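Tresora Rings: two-arm demonstrations for ring and peg toys

Maintainer: Rosaire Robichaud, Ustton
Status: second release, prepared in September

What is in this set

Tresora Rings is a collection of demonstrations for learning with two robot arms. In each episode an operator controls both arms remotely and works with a small stacking toy on a table. The set was made for imitation learning, and we use it mainly to study how two hands share one small object without disturbing each other.

There are 100 episodes in each task folder. The tasks are:

lift_left – the left hand takes the ring from the leftmost peg and holds it over the base
lift_right – the same with the right hand and the rightmost peg
swap_outer – the two outer rings change places, both hands are needed
restack – rings start on the table and must go back on the pegs

How the episodes were collected

Every episode begins with both hands near the toy, but their exact position is free. We asked the operators to vary it, as a policy trained on one fixed start was very weak when we moved the base even a little. The operator starts the recording with a foot pedal and presses it again when the task is finished. Failed attempts are kept and have the value 0 in the field "success". Please filter them if you do not want them.

Behind the table there is a printed backdrop. We have 8 backdrops and change them between sessions, so the model should not learn to depend on one room. The name of the backdrop is stored in the field "scene".

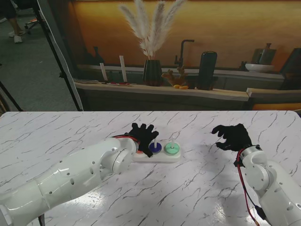 Kitchen backdrop, rings on their pegs, left hand at the red ring.

The colours of the rings are not fixed to the pegs in all episodes. The order from left to right is written in "ring_order". If a ring is covered by a hand in the first image, the order was entered by the operator and not read from the image.

File structure

One folder per episode. Inside you will find:

video – one file for each camera
joints.csv – arm and hand joint positions, with time stamps
meta.json – task, scene, ring_order, operator code, success
notes.txt – free comments, often empty

The time stamps of video and joints come from the same clock. In the first release they did not, and the difference was sometimes large enough to matter for grasping. If you still have the first release, please do not mix it with this one.

Known problems

– In 7 episodes of swap_outer the right hand joints are missing for a short part. They are listed in missing.txt.
– The edge of the backdrop and parts of the room, sometimes with a person's legs, can be seen in the fixed camera. We did not crop this. The loader has an option "crop_room".
– Restack has only 9 episodes with the backdrop called Brotano. This is too few for a test split, so we keep them all in training.

Use and contact

The set is free for research. For commercial use, write first to Rosaire Robichaud. The loading script is in the Iyengar repository, in the folder "readers". Corrections to the labels are welcome – please send the episode number and the field that is wrong.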